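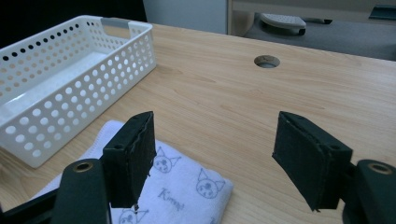
La municipalité de Jovville veut vider ses bureaux de leurs papiers, et elle a choisi pour cela la société Prostell, dont le programme de « poste libre » doit s'étendre à 131 agents d'ici au mois d'octobre. Le principe tient en une page : plus de place attribuée, plus de dossiers qui dorment sur les tables, plus de tiroirs. Chacun arrive le matin, s'installe où il peut, et repart le soir en ne laissant rien derrière lui. Le matériel est à l'avenant, un plateau de bois clair, un trou rond pour passer les câbles, un panier de plastique blanc ajouré. Reste à savoir ce que la ville y gagne, et sur ce point les documents remis aux élus sont d'une discrétion remarquable.

Le rapport présenté en conseil annonce une baisse de 63 % du « temps perdu à chercher un document ». Le chiffre a été repris tel quel dans le bulletin municipal. Il provient d'un questionnaire rempli par les agents de l'annexe Golestani, premier site converti, à qui l'on demandait d'estimer de mémoire le temps qu'ils passaient à fouiller leurs dossiers avant et après le déménagement. Aucune mesure n'avait été faite avant. Le questionnaire a été distribué par Prostell, dépouillé par Prostell et commenté par Prostell.

Interrogée sur la méthode, la société renvoie à son « référentiel interne », qu'elle ne communique pas. Elle précise que la satisfaction des agents « progresse de façon continue », sans dire à partir de quel niveau.

Defne Ağca, conseillère d'opposition, a demandé à voir les réponses brutes. On lui a transmis un diaporama. « On me montre des courbes sans échelle et on me dit que les gens sont plus sereins, remarque-t-elle. Je veux bien le croire, mais je vote un budget, pas une ambiance. » Elle relève aussi que le service de l'état civil, où l'on manipule encore des registres et des pièces originales, figure dans la deuxième vague sans qu'une ligne soit consacrée à l'endroit où ces pièces seront rangées.

La question du rangement est pourtant celle que posent les agents eux-mêmes. À l'annexe Golestani, les armoires retirées ont été remplacées par des casiers individuels au rez-de-chaussée. Les archives courantes, elles, sont parties dans un local loué à la société Flastness, à roughly rien de comparable avec un couloir à traverser : il faut remplir un bon de retrait et attendre la navette du lendemain. Ce délai n'entre pas dans le calcul du temps gagné.Côté finances, la ville met en avant la réduction des surfaces. L'annexe comptait 80 postes attribués et fonctionne désormais avec moins de tables que d'agents, ce qui suppose que tout le monde ne vienne pas en même temps. Les jours de réunion de service, plusieurs personnes disent s'être installées dans la salle de pause. La direction parle de « pics ponctuels » et promet un outil de réservation, dont le prix n'est pas compris dans le contrat initial.

Le loyer du local de Flastness n'y figure pas non plus. L'économie annoncée est donc calculée sur les mètres carrés rendus, sans déduction de ceux qu'il a fallu louer ailleurs. L'adjoint aux moyens généraux assure que le solde « restera favorable » et qu'un bilan complet sera présenté aux élus une fois la deuxième vague achevée, c'est-à-dire quand il sera trop tard pour en tirer des conséquences.

Les partisans du projet font valoir que les anciens bureaux étaient encombrés, et ils n'ont pas tort. Une bonne partie des dossiers évacués aurait dû être versée aux archives ou détruite depuis longtemps. Mais un tri pouvait se faire sans prestataire, et la ville disposait déjà d'un tableau de conservation que peu de services appliquaient. Rien dans le contrat n'oblige d'ailleurs à le mettre à jour.

Le conseil doit se prononcer sur l'avenant, qui prolonge la mission de Prostell de 8 mois. L'opposition a demandé qu'une évaluation indépendante soit menée avant le vote. La majorité n'a pas encore répondu.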